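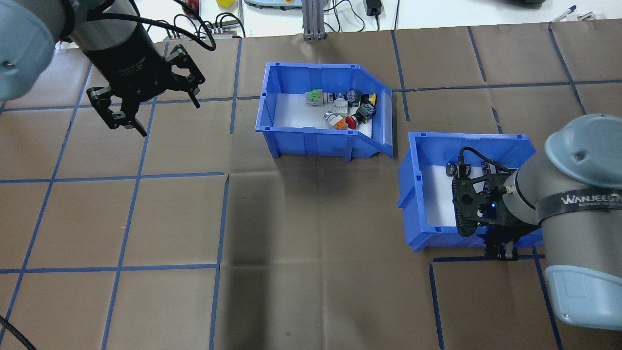
Switch and push-button parts in a blue bin on the workbench.

I got to the Vestine showroom with wet shoes and half a muffin in my bag, and Amber Parsons was already in the parking lot with the hood up. She waved me over before I'd even locked my own car. "Come look at this before somebody wants to buy it," she said.

What she wanted me to see was the Ouali, the little two-seat roadster that Vestine has been teasing since February. Amber runs product planning for the company here, so she's the person who argued about the gearbox, the seats, the price and (she tells me) the shape of the cup holder. I've been writing about small sports cars long enough to remember when everyone said they were finished, so I had a lot of questions.

The first one was the obvious one. Why a roadster, and why with a manual?

"Because I wanted one," she said, and laughed. "No, okay, the real answer is that our dealers kept asking. We had people coming in to look at the Memen, and it's a great family car, but they'd sit in it and start telling me about some convertible they had in college. You hear that enough times and you take it upstairs."

Upstairs wasn't easy, apparently. The first proposal was for an automatic only, with the manual as a maybe later. Amber says she drove both prototypes back to back on the same wet road and then wrote a very short email. She wouldn't tell me what it said. I asked twice.

The launch version is called the Istolance, and Vestine is building 300 of them. They get a limited-slip differential, thinner-backed seats, a darker green than the regular car and a numbered plate by the shifter. I told her I'm always a bit suspicious of numbered plates.

"Oh, me too!" she said. "I have a toaster with a numbered plate. But the diff is the part I care about, and if a plate gets people to order the diff, they can have the plate."

We took it out for an hour, up past the reservoir and back along the river road. I drove first. The clutch is light and bites higher than I expected, and I stalled it at the very first light with a school bus behind me. Amber was kind about it. Once I'd got the hang of it I just didn't want to stop — the shifter has this short, slightly notchy action, and third gear pulls out of a slow corner like it's been waiting all day. The steering is lighter than I'd choose. She agreed with me, sort of.

"We had it heavier," she said. "Then Kenza drove it."

That would be Kenza Fawzy, the chassis engineer, who joined us by phone when we pulled over for coffee. I'd expected her to defend the steering and she did, at length, over a speaker balanced on the dashboard.

"Heavy isn't the same as feel," Kenza told me. "People turn a heavy wheel and think they're getting information. Drive it on a bad surface for a week and then call me."

I promised I would. She also talked me through the roof, which is a plain fabric one that you throw back over your shoulder with one hand. It takes 3 seconds if you've practiced. It took me a good deal longer, and I pinched a finger. There's no motor. Kenza said they looked at a powered top early on and hated where the weight ended up, so the space went to the trunk, and you can get a real weekend bag in there plus a pair of boots.

On the highway I noticed the wind more than the engine. At 65 with the top down we could still talk without shouting, though Amber lost a receipt out of the door pocket. With the top up there's a whistle near the driver's window that she says is on the list. I'd like to see it come off the list before cars reach customers.

I asked what she'd change if she had another year, and she had an answer ready.

"The screen. I'd make it smaller. And I'd put the volume knob on the left of it, I lost that fight." She thought some more. "And I'd do a tan interior. There's one black and one gray, and they're fine, but come on, it's a roadster."

Orders for the Istolance open at 9 in the morning on Vestine's site, with the regular Ouali following once those are spoken for. Amber has already put her name down for a regular one. Green isn't offered on it, so she's getting white, and she's still annoyed about that.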